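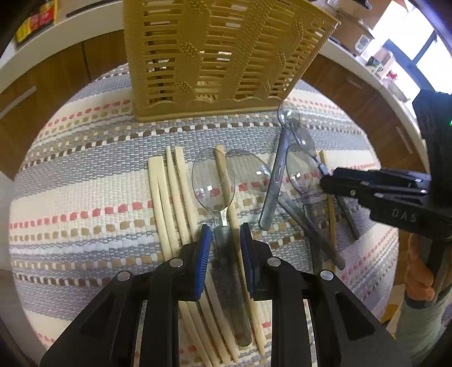

Switching from gas to electric range, is this quote fair?

Posted by fosthamdad, 25/08/2023

Our gas range is on its way out and we want to go electric. There is no 240 volt outlet in the kitchen. The panel is in the garage at the other end of the house and the run is 60 feet, mostly through an unfinished basement. I got one quote so far, from McGrath, for $1686. That covers a new 50 amp circuit, the outlet, and capping the gas line. The permit is another $212 on top. Panel is 200 amp with plenty of open slots. Does that sound right, or should I keep calling?

Reply by h_ucar

Sounds normal to me. Copper is not cheap and you have a long run. I paid more than that in Galteritz two years ago and mine was half the distance. Ask if the $1686 includes patching drywall, mine did not.

Reply by SenanL

I'd get two more quotes. Open basement is the easy kind of job, one person can pull that cable in a morning. Also check what breaker your new range calls for. A lot of them are fine on 40 amps and then you can use 8 gauge copper and save some money.

Reply by h_ucar

Don't do 40. The next range might need 50 and then you are pulling cable all over again. The difference in material is small next to the labor.

Reply by SenanL

"Might" is doing a lot of work there. I've had the same 40 amp range since I moved in and the one before it was 40 too. But it's his money.

Reply by fosthamdad

The one we like says 40 or 50 depending on options. I'll stay with 50. One thing I forgot to say is that the outlet has to go low on the back wall, and the guy wants to come up through the floor behind the range so he doesn't have to open the wall.

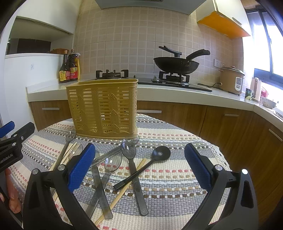
We eat in the kitchen, so I'd like to keep it usable while this goes on. He says one day of work, then wait on the inspector. No drywall work at all if he goes through the floor.

Reply by deming_t

Through the floor is fine and it's how mine was done. Have the new range's installation sheet on hand when he comes. There is a zone on the back wall where the outlet has to sit or the range won't push in all the way. Mine stuck out two inches and I had to pay for a second visit.

Also, who is capping the gas? Some electricians won't touch it, and here it has to be a licensed plumber.

Reply by fosthamdad

Good point, I'll ask him. The quote just says "cap gas."

Reply by PCarroll66

Plumber for sure. And leave the gas pipe in place – capped, with the shutoff still on it. The next owner may want it.

We did ours in June. Four wire outlet, 6 gauge copper, inspector was in and out in ten minutes. No regrets, though my wife still misses the gas burners.

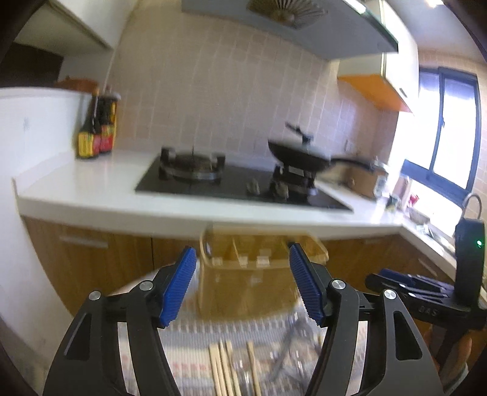
A kitchen in Kurkbridge.

Reply by SenanL

Did you get more than one quote?

Reply by PCarroll66

Three. Went with the middle one.

Reply by fosthamdad

OK, calling two more tomorrow. Will post the numbers when I have them.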